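Home | Issues | Authors | Submit | Search
Filed under: Household Studies / Short Papers

4.2 The mixed tray

Most of the literature on putting toys away assumes that toys arrive in kinds. The Barbier checklist, for instance, gives 13 categories and leaves the reader to discover at home that a toy hamburger fits at least two of them. Our own catalog, drawn from the Mikance and Pikarano playrooms, ran to 109 separate items before we stopped buying folders for it.

We therefore took the tray as the unit of study. A tray, as used here, is any shallow container with raised edges into which small things go when an adult has said "just put it somewhere." Figure 6 shows a metal one. Its contents include play food, a spiky green rubber ball, a small red ball, a ball with a globe pattern, a crinkled wrapper and a light blue knitted cloth. Under the Barbier scheme the balls go together, the food goes together, and the cloth goes to a category called "soft," where it would be lonely.

The wrapper is harder. Two coders called it trash, one called it pretend groceries, and the disagreement lasted longer than the pilot. We have kept both codes. Cups and bowls were coded apart from tray contents throughout, as was the shape sorter, a stack of cubes with round holes that takes up table space while offering very little storage in return.

Trays were scored on the Wumik mixing index, where a higher value means a tray that is more trouble to put away - a property any parent could estimate from the doorway.

Figure 6. A mixed tray, with a shape sorter beside it and cups and a bowl on the next table.

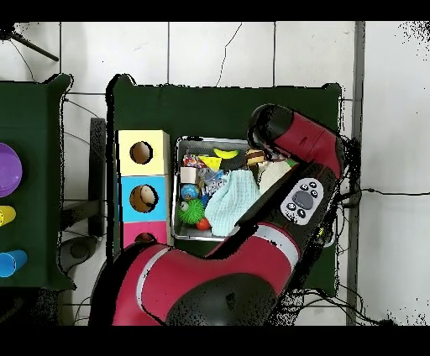 4.3 Agreement between coders

Agreement was good for balls, fair for food and poor for anything made of fabric. We did not repeat the exercise for wrappers.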